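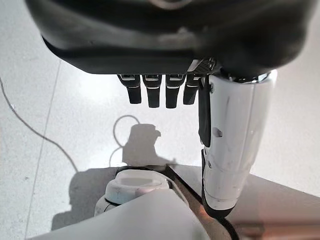 When does the Nakell public library reopen its main reading room? The room reopens to the public on June 13, 2025, with weekday hours extended to 11 p.m.

The reading room closed in February for replacement of the heating system and repairs to the east windows. Work was carried out by Soylu, a regional contractor, under the supervision of project manager Knut Böttcher.

The room now provides 40 seats, five of them reserved for visitors using the local history collection. Two study rooms on the second floor may be booked at the front desk by any cardholder.

"Patrons were patient through a long closure, and the staff is grateful to them," said library director Nerea Arrieta.

Books borrowed during the closure may be returned at either entrance. Late fees for that period have been waived. The parking lot on the north side remains closed until paving is complete.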